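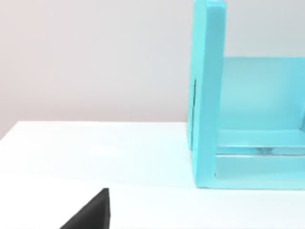 What does a water testing lab do?

A water testing lab finds out what is in a sample of water besides the water itself. People who work there check for tiny living things, for metals, for salts and for lots of other stuff that you could never spot by looking in a glass.

Think about that for a second. Two glasses of water can look exactly the same, and one can be fine to drink while the other could give you a terrible stomachache. Your eyes can't tell them apart. Your nose usually can't either. So how does anybody know? They test it!

Where does the water come from?

Samples come from all over the place. Some come from kitchen faucets. Some come from wells, which are deep holes that reach water underground. Others come from swimming pools, lakes, rivers and the big pipes that run under your street.

The person who collects the water is called a sampler. It sounds like an easy job, just fill a bottle and go home, but there are rules. For a germ test the bottle has to be sterile, meaning it has nothing alive inside it before the water goes in. The sampler can't touch the inside of the cap or the rim. If a thumb brushes the rim, germs from the thumb might get in the water, and then the lab would be testing the thumb!

Many samples travel in a cooler with ice. Cold slows down any germs in the bottle so they don't multiply on the trip. Nobody wants the water to change between the faucet and the lab.

A bottle with its own diary

Every sample gets a label and a form. The form says who collected the water, where, and at what time. When the bottle is handed to a driver, the driver signs. When the driver hands it to the lab, somebody at the lab signs too. This paper trail has a great name, the chain of custody. "Custody" means taking care of something.

Say a family in the town of Firkora sends in water from their well. Their bottle looks just like the bottle from Betari Lake, and just like the one from the school on Leitner Street. Without labels it would be a giant mix-up. With labels, each one gets a number in the computer and keeps that number until the very end.

Hunting for germs

One of the most common tests looks for a group of bacteria called coliforms. Bacteria are living things so small that you need a microscope to see one. Most coliforms won't hurt you, but finding them is a clue that dirt, or something worse than dirt, may have gotten into the water.

In one kind of test, the scientist pours the water through a filter with holes so small that bacteria can't squeeze through. The filter goes onto a little dish of food that bacteria love, and the dish goes into a warm box called an incubator. Then everybody waits, usually for a day. If there were bacteria in the water, each one may grow into a dot you can see without any microscope. Those dots are called colonies, and a single colony can hold millions of bacteria.

Hunting for metals

Metals can dissolve in water the way sugar dissolves in tea. Once that happens you can't see them. Some, like calcium, are okay to drink and are even good for your bones. Lead is a different story. It's harmful, especially for kids, and it can come from old pipes.

To look for metals, many labs use a machine that makes a super hot, glowing gas called plasma. A fine mist of the sample is sprayed into it. Each kind of metal gives off its own colors of light when it gets that hot, and the machine reads the colors like a fingerprint. Fireworks get their colors from metals too!

How small is a part per billion?

Labs often measure in parts per billion. Picture a big backyard swimming pool. A few drops of something, mixed into all that water, is close to what we mean. It's a tiny, tiny amount, and the machines can still find it.

Meet a chemist

Mabli Maddocks is a chemist at Irard Water Lab. She has worked there for nearly 10 years, and we asked her a few things.

What's your favorite part? "Opening the coolers in the morning. You never know what you're going to get. Once we had pond water with a very surprised snail in it."

What's the hardest part? "Washing up. I mean it! If a flask has even a trace of yesterday's sample in it, today's answer is wrong."

How do you know your machine is telling the truth? "We test it, too. We run pure water through it, which should read as having nothing in it. Then we run water where we already know the answer. If the machine gets it wrong, we stop and fix it before we do any more."

Who do you talk to if you have a question? "If you sent us the water, you'd talk to Estíbaliz Miranda. She explains the results to families and towns, and she's great at turning our long words into short ones."

Try it at home: clean a cup of muddy water

Ask a grown-up to help you with this one. You need:

a plastic bottle with the bottom cut off (the grown-up does the cutting)
2 cotton balls
clean sand
small gravel
5 spoonfuls of garden dirt, stirred into a jar of water

Turn the bottle upside down with the cap off and stand it in a tall glass. Push the cotton into the neck. Add a layer of sand, then a layer of gravel. Pour the muddy water in slowly and watch what drips out.

Is it clearer than before? Pour it through again and compare. Do NOT drink it, even if it looks perfect - germs and dissolved metals can slip right past sand and cotton. Wash your hands when you're done.

Words to know

Sample: a small amount of something, taken so it can be tested.
Sterile: with no living germs.
Colony: a dot made of many bacteria growing together.
Dissolve: to mix into a liquid so completely that you can't see it.
Incubator: a box that stays at a steady, warm temperature.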